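Lists > manip-methods > Archive > Thread view
Prev by thread | Next by thread | Index | Subscribe

Re: grasp order prediction on the sink task

> The Lulow report says picking a removal order first beats
> greedy grasping, but all their numbers come from a bin with
> matte blocks in it. Has anyone tried it on real dishes? Clear
> plastic is what breaks our depth, and I would like to know
> whether the order model makes that better or worse before
> we spend May on it.

We have, with mixed results. We ran both planners at the Jeddale kitchen, same arms and same gripper controller, 200 sink loads each. A load counts as cleared only if every item leaves the basin with no human help. Greedy cleared 67. The order model cleared 114.

On your question about plastic, it depends on where the container ends up. If it lies flat on the bottom, both planners miss it equally often. If it leans on the front wall, the order model tends to take it early, and the approach is close to straight down.
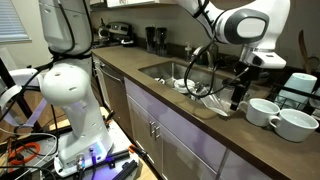
Gripper over the clear container at the front rim, bowl still in the sink.

We don't use the depth value on the container at all. The Stornel segmenter gives us a mask, we fit a rim line to it, and the height comes from the known edge of the sink. That is a hack and it will not carry over to a bin. With the rim fit turned off we lost 33 of the cleared loads, so please don't read the gain as coming only from the ordering.

Stacks are where ordering does most of the work. Greedy goes for whichever item has the best grasp score, and a plate edge often scores well even with a bowl sitting over it. The order model has a support term (section 4 of the Meireles note, the version with the corrected sign) that pushes the plate down the list until the bowl is gone. Flatware inside a bowl is still bad. We treat a spoon and fork as separate items and remove them first, and the handle angle estimate is poor when they cross.

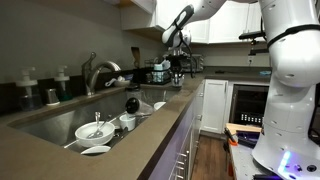 manip-methods Digest, Vol. 33, Issue 6

A load like that one, with a bowl over a plate and a spoon and fork in the bowl, is in our hard split. I would start there if you only have time for one test -- the easy split hardly separates the two planners.

Planning time is worse with the order model, mostly from re-running the segmenter after each pick. We haven't tried to speed it up.

I can send the load lists and the support term code. The rim fit is tied to our sink and needs cleaning up first.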